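Workshop Tips: Keeping Fiddles and Freebies Out of a Small Firm

Filed under: Buying, Stores, Petty cash

Most advice on bribery is written for companies with a legal department. It tells you to set the tone from the top and carry out due diligence on third parties. If you run a joinery shop with a kettle and one desk, the top is you, and the third party is the man who brings the hinges. I have read a fair few of these guides and I doubt many of their authors have ever had to sign for a delivery.

The tips below come from running the stores and the buying at Helmy, a small fitting-out firm, and from comparing notes with people who do the same job elsewhere. Some of them work. A couple I still have my doubts about, and I say so where they come up.

Write down the freebies

Hang a cheap notebook on a string by the goods-in door. Anything a supplier gives away goes in it: biscuits, tape measures, football tickets, the bottle at Christmas. Date, who gave it, who got it, where it ended up. One line each.

People will tell you this needs software. It doesn't. We were sold a year of an online gifts register called Mident and it got three entries, all of them mine. The notebook gets used, mostly by people who want it on record that somebody else had the good pen.

I used to think a money limit would sort the matter out. You say anything under such-and-such is fine and anything over has to be asked about. What you get is a lot of presents worth slightly less than the limit. I'd sooner look at how often it happens. A rep who brings doughnuts once is being friendly. A rep who brings them on the morning of every reorder wants something for his doughnuts.

Put the perks in the shared kitchen

Whatever can be eaten, drunk or stuck on a shelf goes in the kitchen for everybody. It takes most of the sting out of a gift. Nobody in the office feels they owe a supplier much for one custard cream out of a tin of forty-eight, and the rep soon notices that his present hasn't landed where he meant it to.

Mugs, calendars and the like, the same. Tickets are harder, as you can't cut them up. Ours go in a draw. The draw is done by whoever is youngest, and the buyer's name stays out of the hat. The buyer has complained about this for years, and I was the buyer.

Get two people to count the delivery

The commonest fiddle I have come across has nothing to do with brown envelopes. It is a short delivery with a full invoice. Somebody in the yard signs, somebody at the other end pockets the difference, and the two may or may not have spoken.

So: one person unloads and counts, another checks the count against the order before the driver leaves. Use the order, and leave the delivery note in its envelope until you have finished. If you read the note first you will count what it tells you to. I have done it myself with boxes of screws, and I was trying to be careful.

Drivers hate waiting. "I've got six more drops, mate" is perfectly true most days. Write "uncounted" next to your signature, keep the load to one side, and count it before anything goes on the racks.

Sheet materials should be counted from the edge with a bit of chalk, a tick on every tenth. Anything sold by weight needs your own scales. I don't trust a weight printed by the people who are charging me for it, and I can't see why I should.

Petty cash: small tin, small float

Keep 100 pounds in it and no more. We used to keep 400, and the strange thing was how often we needed 400. When the float came down, so did the number of emergencies.

Receipts go in as cash comes out. No receipt, a slip with two signatures. Count the tin on a Monday, before the week gets going, and let a different person do it from the one who holds the key. If it is out by a few pence, leave it out and write down that it is out. A tin that balances to the penny every single week for a year makes me more suspicious than one that doesn't, as somebody is topping it up or somebody is making it up.
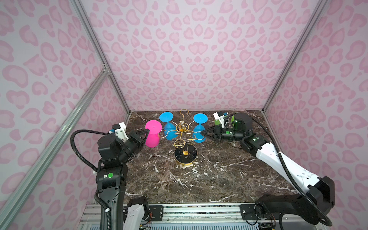
Never reimburse "parking, misc." Parking is parking. I have yet to meet a misc. that got better when I asked about it.

Three quotes, and read them properly

Everyone says get three quotes. It is decent advice done badly almost everywhere. What tends to happen is that the favoured supplier is asked to "find" the other two, and he is happy to help.

Some things to check before you file them:

Same spelling mistake in more than one quote. I have seen "stainles" in two quotes from firms that were supposed to be rivals.
Prices that differ by the same percentage all the way down the page.
A phone number that goes to a mobile, and the mobile has been in your office.
A firm you have never heard of that quotes high, loses gracefully, and quotes again next time.

We once had a job for extraction ducting where the winning quote came in at 1390 pounds and the losing ones were both neatly above it. It looked fine. It may well have been fine. I rang a fourth firm, picked by me from a trade list, and they were cheaper than the lot. That proves nothing about the first three, but I have rung a fourth firm ever since.

Don't bother with quotes for small stuff. A rule that covers a box of dust masks will be broken by lunchtime, and once people have broken it for dust masks they will break it for a panel saw.

The "little something" for an inspector or an official

Sooner or later a subcontractor will tell you that things go quicker if somebody is looked after. This is more likely if you send goods abroad, though I wouldn't be smug about home. The favourite phrase is "facilitation". It means a bribe, and in this country it is treated as one whatever the local custom is said to be.

My tip is a dull one. Ask for the official fee in writing, with the name of the office it is payable to, and say you will pay it by bank transfer and need a receipt. Say it pleasantly. Keep saying it. If the charge is real you will get a receipt. If it isn't, the charge has a way of turning into something else, or of going quiet.

It may cost you time. The guides skate over this. We had a pallet of fittings sit in a customs shed until well into March when a cheerful agent had offered to have it out by teatime. The customer was cross and we lost the follow-on work. I would do the same again, but I won't pretend it was free.

Watch the agent's bill as well as your own hands. An agent who charges for "local handling" with no breakdown may be doing the looking-after on your behalf, and you can be in trouble for that too. Ask what it covers. If this has already happened, or you think it has, get a solicitor before you start writing long emails about it.

Scrap, offcuts and the back gate

Scrap metal is money. So are offcuts of decent hardwood, and so is the half roll of membrane nobody booked back in. If your staff may take offcuts home, say so, give a size, and put it on the wall. If they may not, put that on the wall instead. The worst arrangement is the one most workshops have, where it depends on who is asking.

Scrap should be weighed and paid for by bank transfer, into the firm's account. A dealer who turns up offering notes is best sent away.

Does any of the training work?

I'm not convinced. We had a morning of it from a consultancy by the name of Wotitz, with slides, and the lads enjoyed the sandwiches. Thérèse Simard, who keeps the books at Drakden, disagrees with me on this. Her view is that people don't remember the slides but do remember that somebody asked, and so they are a bit quicker to mention it when a supplier offers them something odd. She may have a point. It is hard to measure, and I notice the people who say it can be measured are usually selling it.

If you do run a session, drop the stories about oil companies and use your own invoices. Pass one round with a mistake in it and see who spots it.

Odds and ends

Whoever chooses the supplier shouldn't be the one who approves the invoice. In a firm of two, swap every job.

Ring back on the old number when a supplier emails to say their bank details have changed. Don't use the number in the email.

Make sure everyone who handles the buying takes a proper holiday, with somebody else opening their post.

Fill up delivery books in order and keep the spoiled pages. A torn-out page with no explanation is worth a conversation.

Keep the notebook by the door out of the wet. Ours is on its second string.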